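Right, thread time. I've had the Clutix starter arm on the bench for 21 days now and a few of you have been asking what I think. Short version: I like it more than I wanted to. Long version follows, get a brew on.

1/ What it is: a black jointed arm, a two-finger gripper, a gripper camera and a box of brackets, plus a year of their hosted training service. You show it a job a few dozen times with the little leader arm, press upload, and a policy comes back. It's 811 quid all in. The cheaper bundle leaves out the hosting and I'd say don't bother unless you've got a decent graphics card already.

2/ Building it took me an evening and a half. The booklet is good up to step 15 and then turns to soup (two different screws both called "B short", thanks for that). Ashraf Helmy has put a much better write-up on the Stullville makers' forum and I basically followed that to the end.

3/ For testing I've gone with the toy kitchen, same as half the people on here. It's cheap, everything's the right height, and play food is a proper pain to pick up, so you find out quickly what a gripper's made of. 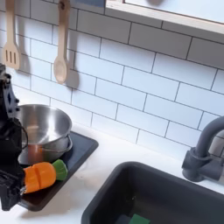
Carrot in the fingers, pot waiting behind it.

4/ The carrot is my favourite test piece. It's two orange bits stuck together end to end with a leafy top, and if you grab it at one end like this the rest sticks out sideways and wants to droop. The stock finger pads are a bit hard for that. I've since ordered the soft ones from Hoshino and I'll report back when they turn up.

5/ Gripper force is set with a slider in the app, and the default is far too keen! Turn it down to 9 before you do anything else. I didn't, and one of my toy eggs now has a waist.

6/ Teaching it. The leader arm is lovely, light and smooth, my niece got the hang of it faster than I did. What I don't love is that you can't trim a recording afterwards. Fluff the last two seconds and you have to bin the whole go and start over. Clutix, if you're reading, please, a trim button, I'll buy you all a pint.

7/ Somebody asked how fussy it is about where things are. Fussy at first! My first batch of recordings had the pot on exactly the same spot every time, and the policy I got back was useless if you nudged it an inch. Second batch I shuffled the pot about like I was running a shell game and it was miles better.

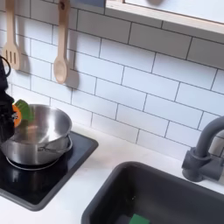

Over the rim, leaves first.

8/ This is the bit I watch with my teeth clenched. The opening isn't huge, the greens spread out over one side of it, and the arm has to decide when to let go. Mine used to let go early. More recordings of just the last few inches sorted most of that out. Tatsuya Tsuchiya suggested it in the replies last time so the credit's all his.

9/ Metal pots, by the way. Shiny ones give the gripper camera a hard time under my big ceiling light. I've swapped to a lamp bounced off the wall and it's much calmer. Costs nothing, try it before you go blaming the software.

10/ Noise: quieter than my fridge when it's holding still, bit of a whine when it swings. I run it with the telly on next door and there've been no complaints. The power brick does get warm, mind, so don't bury it under a cushion like I did.

11/ Reach is the other thing people ask about. Mine comes in from the sink side and gets right across to the far burner, elbow hanging over the front of the sink on the way. Have a look at the yellow block here, it's pretty much stretched out for that one.
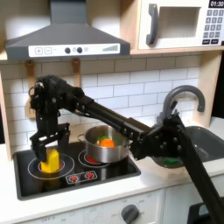

Stuff I'd want to know before buying

12/ Cable routing. The clips supplied are rubbish, get some hook and loop tape. Leave more slack at the wrist than you think you need.

13/ Support. I emailed with a dodgy joint reading and got a real answer the next morning from a person who'd clearly read my message. They talked me through recalibrating and it took ten minutes. Very pleased with that.

14/ The hosting renews itself after the first year unless you untick a box buried in the account page. Cheeky. Untick it on day one.

15/ Would I buy it again? Yeah, I would. If you're near Etcombe and fancy a go before spending the money, drop me a message and bring your own vegetables. Next up is getting it to work the tap lever, and I'll start a new thread for that once the soft pads are on.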